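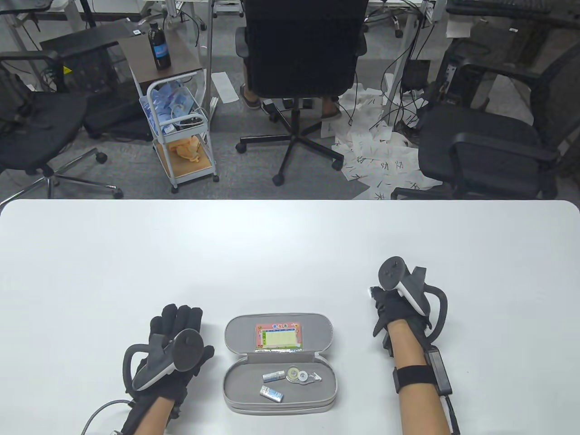

Notero desk set

README, revision 2, 2025-01-06

Notero is a set of short recordings of two-handed work at a table, made in the shared workshop at Derese with parts we bought, printed or sewed ourselves. The tasks are small: opening a pencil case, taking things out, putting them back, closing the zipper. We built the rig to train a pair of low-cost arms called Vollen, which are still being assembled. The recordings are usable without the arms, so we are releasing them first.

Maintainers: Katalin Bozsik (gloves, hand tracking, recording software) and Abenezer Tilahun (gripper tool, mounts, file conversion).

Contents

3,295 clips, split into 4 task groups.

case_open: the case starts closed on the table and ends open.
case_pack: small stationery items and batteries start on the table and end in the case.
case_unpack: the reverse of case_pack.
table_sort: items are moved to one side of the table and lined up. The case may or may not be on the table.

210 clips are held out for testing. They are listed in split_test.txt. Please don't train on them if you plan to compare results with ours. Everything else is in split_train.txt. There is no separate validation split. We cut ours from the training list by session, and the script for that is in tools/.

How the clips were made

There are two ways of recording, and both are in the set. The field "mode" in each clip's metadata file says which one was used.

Glove mode. The operator wears black gloves with a VR controller at each hand. The controllers give the position and rotation of the hand, and the gloves give finger bend. Video comes from a camera at head height looking down at the table. The cable leaves from the lower part of the glove, to keep it clear of the fingers. An early version had them running over the knuckles, and they caught on zippers.

Tool mode. The operator holds a gripper tool with soft fingertips and works with that. The camera is on the tool, so the view is low and moves with the hand. Finger opening is read from a magnet and a sensor in the slide.

The two modes were not recorded in sync. A glove clip and a tool clip with the same task name are separate attempts, and the objects will not be in the same places.

Fingertips

The first fingertips were bare printed plastic and slid off anything with a smooth side. We replaced them with padded fabric tips in dark gray. 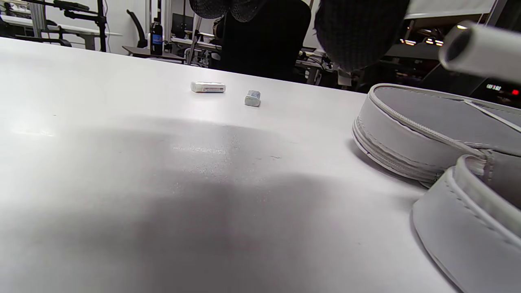 Lighting is the weak point of tool mode. The ceiling lights are fixed and we did not add any others. When the tool comes over the table it puts a wide soft shadow across the white top, while the part farther off to the side stays bright, with some glare. Small white items on a white table are hard enough to pick out already. If your detector was trained on evenly lit tables, expect it to miss things. Auto exposure was left on for the oldest sessions and locked for the rest; the field "exposure_locked" tells you which.

The fingertips hang into the top of the view. We left them in. Some users may want to mask them, and a fixed mask will not work well because the pads move as the tool opens and closes. The script tools/mask_tips.py makes a mask from the finger opening value. It leaves a thin dark edge when the fingers are nearly shut.

Objects

The main case is light gray, padded, with a zipper all the way around. It was picked because both halves hold their shape when open. Other objects include AA batteries, correction tape and various pieces of small stationery. Objects were put down by hand before each clip, with no template or grid, and we did not measure their starting positions.

objects.csv lists what was on the table at the start of each clip. It does not list anything beyond the table edge. The background is whatever was in the room that day, including chairs, desks, papers and cables, and sometimes people's feet. It changes between sessions.

File layout

Each clip is a folder with these files:

video.mp4
pose.csv (time, position in meters, rotation as a quaternion)
fingers.csv (glove mode: one column per finger; tool mode: one column, opening in millimeters)
meta.json

Times in all files use the same clock and start at zero. Positions are relative to the front left corner of the table as seen by the operator. We set this by touching the corner with the controller or tool before each session. Error from this step shifts the whole session by the same amount, so it matters if you mix sessions and not much if you don't.

Known problems

Tracking drops out when one controller passes under the other. The gaps are marked with valid = 0 in pose.csv. We did not fill them.

The left glove reads the little finger as slightly bent when it is straight. A correction is applied in the loader but not in the raw files.

Some case_open clips end with the zipper only partly open. They are labeled complete = 0. We kept them at Abenezer's request for work on detecting failure.

Sound was recorded by the tool camera and has been removed from all clips.

Clips recorded in December before the table was moved have a different background and a slightly different corner position. Treat them as their own session even though the dates run together.

Loading

The loader is one Python file, notero.py, and needs numpy and OpenCV. Call load_clip with the path of a clip folder. It returns the frames, poses and finger values matched by nearest time. Pass interpolate=True if you want poses interpolated to the video times. Interpolation skips over the marked gaps.

To convert to the Zasness format used by our training code, run tools/to_zasness.py with an input folder and an output folder. The conversion drops meta.json, so keep the originals if you need the mode or exposure fields later.

Changes since revision 1

Added table_sort. Fixed the sign of the rotation in tool mode; revision 1 files have it reversed and should be replaced. Renamed "finger_open" to "opening". Removed duplicate clips that had been copied into both splits.

Use

Free for research, teaching and home projects. If you publish results, name the set and give the revision. Send broken clips to Katalin with the folder name and the time in the video where the problem starts.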